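Let the Kids Do the Boring Part
Posted 30 December 2025

I've been helping with the robotics club at Condmont for 4 years now, and every September I get the same email from at least one parent. When do they build the robot? When's the tournament? And every September I write back something polite and a little vague, and then I go home and complain to my husband, who has heard it all before and keeps chopping onions.

So let me be less polite. I think the best thing our students do all year is pick up a hat.
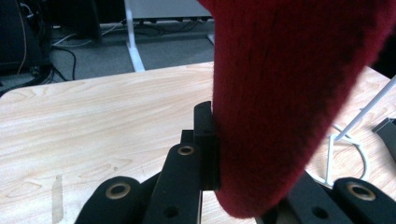
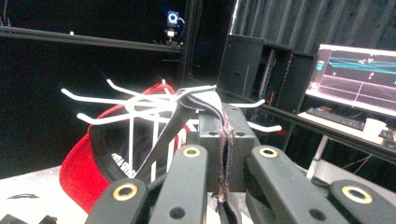
I mean it! Most of what the club does now is handheld gripper work. You hold the thing, you grab something, you put it somewhere, and you do it again and again so there's a pile of recordings for the software to learn from. The older kids run the learning side, the younger ones mostly do the grabbing, and last term the log in our shared folder got to 2139 recordings before we stopped for the holidays. The kids are very proud of that number. They put it on the club sweatshirt.

Now, I know what people say, because Janaína Trindade said it to my face at the open house. (Janaína has a son in the club and I like her a lot, so she won't mind me repeating it.) She said it looked like factory work. She said she'd signed him up to learn engineering and he was coming home talking about caps. I had a whole speech ready and I gave it badly, with a cookie in my hand, so this is my second try.

First of all, have you ever tried to pick up something soft with two stiff fingers? A block is easy. A block stays a block. Cloth folds, it slides, it catches on whatever is next to it, and you find out that your own hands have been doing a hundred small clever things your whole life without telling you. I watched a twelve-year-old work this out last fall. She went very quiet, and then she started turning her wrist before she closed the fingers, and from then on she was teaching everybody else. I don't know what to call that if it isn't engineering.

Second, the competition kits. We did the Stuleck league for 2 seasons and I'm not going to pretend it was awful, because the kids had fun and the bus rides were great. But here's what I saw. A couple of confident students drove, and the rest held the toolbox. We'd have 6 kids on a team and maybe half of them touched the robot on the day. With the recordings, everybody's work goes in. If you were sloppy, the model gets a little sloppy too, and you have to go back through and figure out whose bad habit that was (mine, more than once).

Lucimara Pimentel, who runs the club with me and is much more patient than I am, thinks I'm too hard on the competitions. She'd like us to do both. She says some kids need the crowd and the scoreboard to get going, and she's probably right about that, since her group over at Araújo has kids who'd sleep in the gym if it got them to the finals. Fine. I'd still want the hat work to come first, and I'd want it to count for just as much when we hand out the awards in the spring.

What bugs me is the idea that repetition is something you do to kids instead of for them. We don't say that about piano. We don't say it about free throws. My niece shoots baskets in the driveway until dark and the whole family thinks it's wonderful.

Anyway, we start up again after the break, and the plan is to move on to scarves, which the kids have been asking for and I'm dreading. If you have old ones, the box is by the front office. No glitter, please.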